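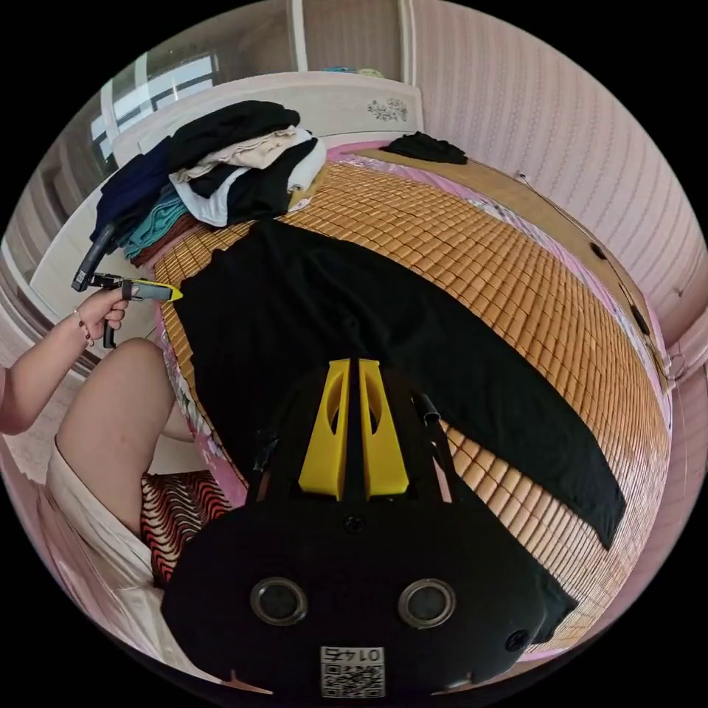 A long black garment laid flat on a woven bamboo bed mat.

Curnville clothing service adds folding sessions to its Wednesday program

CURNVILLE – The Rashidi Clothing Exchange will begin teaching basic garment care and folding in March, after a year in which the non-profit organization handled 1,297 donated items and turned away a growing number that arrived too creased to hang.

The sessions will run Wednesday evenings at 6:30 p.m. in the exchange's upstairs rooms on Zuson Street. Each lasts 70 minutes and is free for Curnville residents. Registration is required.

Participants will work on long garments first: coats, dresses, robes and full-length skirts. These make up a large share of what the exchange receives in winter, and they are the pieces most often sent back to the sorting table.

"Most people can fold a T-shirt," said Atieno Gachanja, program manager at the exchange. "Give them something that runs from the shoulder to the ankle and they roll it up and push it in a bag. Our staff then spend the morning with a steamer."

The method taught in the sessions uses an ordinary bed as the work surface. The garment is laid out lengthwise, smoothed from the neckline down, and checked for stains, loose buttons and open seams. The sides are then brought in to the width of the shelf it will sit on, and the length is folded in thirds or quarters depending on the weight of the cloth.

Gachanja said a bed was chosen after an earlier trial at kitchen tables. Few tables in local apartments were long enough, and hems ended up on the floor. A firm, flat covering such as a bamboo mat works better than a quilt, she said, as the fabric can be smoothed by hand without sinking. A dark garment should be checked in daylight where possible and brushed for lint before it is folded.

The sessions will be led by Njoroge Mfaume, a tailor who has worked in Curnville for many years and who currently does the exchange's repairs. He will also cover when not to fold. Velvet, pleated fabric and anything with heavy beading will be set aside for hanging or for rolling in tissue.

"I see a lot of good coats with a hard line across the middle," Mfaume said. "It comes from years in the same fold. Open it twice a year and fold it somewhere else."

Balix, a Curnville storage and shelving retailer, is supporting the program with a supply of cotton storage bags. A total of 200 bags will be handed out over the season, with a limit of 2 per household.

"Our customers ask us how to store winter clothing more than anything else," said Victor Swai, store manager at Balix. "We were glad to be part of something that answers it properly."

People attending are asked to bring one long garment of their own, clean and dry. Irons and steamers will be on site. The upstairs rooms are reached by a single flight of stairs, and anyone who needs a ground-floor session can ask for one when registering.

Donations of clothing continue to be accepted during regular opening hours. Items should be washed, with pockets emptied. The exchange can't take pillows, mattresses or footwear.

Media contact:
Aliki Kalogeropoulos
Communications, Rashidi Clothing Exchange
Zuson Street, Curnville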